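Moisture Uptake in Kraft Paper Used as a Bench and Table Covering

Project report, Materials and Methods module
Gedgate Technical College, Department of Applied Science

Summary

Brown kraft paper is widely used to cover work tables in labs, print rooms and packing areas. It is cheap and easy to replace, but it changes size with the humidity of the room. A sheet that was flat in the evening can be rippled by the next morning. This report describes a set of tests on two grades of kraft paper, carried out over one term, to find out how much of the rippling is due to the paper itself and how much is due to the way it is fixed down. The fixing method had the larger effect. Paper weight mattered less than expected.

1. Background

Paper is made of plant fibers that take up water from the air and swell. The swelling is mostly across the width of each fiber and much less along its length. During manufacture the fibers tend to line up with the direction in which the paper web travels, called the machine direction. A finished sheet therefore grows more in the cross direction than in the machine direction when humidity rises.

When a sheet is free to move, this growth causes no visible problem. When the edges are held, the extra length has nowhere to go and the sheet lifts off the surface in long shallow waves. The waves run parallel to the machine direction, since the growth is across it. When the air dries out again the sheet shrinks, and if the edges have slipped in the meantime the waves may remain or the tape may pull away.

The department covers its tables with paper on a roll. Lines are often marked on the covering with tape so that items can be put back in the same position. If the covering shifts, the lines shift with it. This was the practical reason for choosing the topic.

2. Materials

Two grades were tested. The first was a light grade supplied by Gallagher, sold as general wrapping paper. The second was a heavier grade from Usinach, sold for lining crates. Both were unbleached and uncoated. The suppliers gave no figures for fiber direction, so it was found by tearing: kraft paper tears in a fairly straight line along the machine direction and in a ragged line across it.

The tape was a low-tack painter's tape. A stronger packing tape was considered but left residue on the laminate of the test tables and was dropped after the first trial.

3. Method

3.1 Free strips

Strips 200 mm long were cut from each grade, half in the machine direction and half in the cross direction. They were hung in a closed cabinet with a tray of water and a small fan. Length was read with a steel rule and a hand lens, first in room air and then after a night in the cabinet. Strips were read at 9 a.m. in all cases, before the room heating had reached its set point.

Reading the strips inside the cabinet was not possible, so each was taken out and measured at once. Some moisture was lost during this step. The values for the heavier grade are probably less affected, as thicker paper loses water more slowly.

3.2 Fixed sheets

Full sheets were laid on flat tables in three ways: taped along all edges, taped at the corners only, and taped along 2 opposite edges with the others left free. In the last case the free edges were placed so that growth in the cross direction could take place without restraint. The sheets stayed in place for 5 weeks, from the end of January into early March. Room humidity was noted each morning from a dial gauge on the wall.

Ripple height was measured with a feeler gauge slid under a straightedge. The highest point on each sheet was recorded. Tape lines laid across the sheets were checked against pencil marks on the table edge. 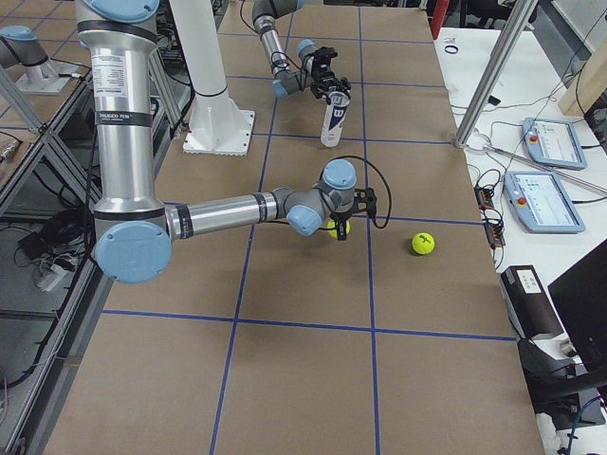

4. Results

4.1 Free strips

Both grades grew more in the cross direction than in the machine direction, as the background reading suggested. In the machine direction the change was close to the limit of what could be read with the rule, and no firm value is given. In the cross direction the growth was around 2 mm for the light grade and slightly less for the heavy grade. The gap between the grades was smaller than the spread between strips of the same grade.

4.2 Fixed sheets

Sheets taped along all edges rippled the most. The ripples appeared after the first damp spell in February and did not fully go down when the air dried. Corner-taped sheets rippled less in the center but curled between the corners, and one of the light sheets tore at a corner.

Sheets with free edges in the cross direction stayed nearly flat. The heavy grade was slightly better here, which may simply be due to its own weight holding it down. Tape lines on these sheets moved by a small amount near the free edges and by no readable amount near the center.

5. Discussion

The main source of error is the dial gauge, which was not calibrated. A second gauge borrowed from the Clillitden site gave a higher reading in the same room, and it was not possible to say which was correct. For this reason the results are given as comparisons between sheets and not as a function of humidity.

Tape lines add a further effect that was not planned for. A strip of tape holds the paper beneath it and slows moisture uptake on that side — the paper on either side swells first. On the light grade this gave a faint pucker along the tape. It was too small for the feeler gauge but could be felt by hand.

6. Recommendations

Lay the paper with the machine direction running along the length of the table. Tape the short ends and leave the long edges free. Unroll the paper in the room the day before it is needed so that it can settle. Mark any lines after that, and check them against a fixed point on the table after a change in weather.

A further project could repeat the fixed-sheet tests with a calibrated logger and include a coated grade.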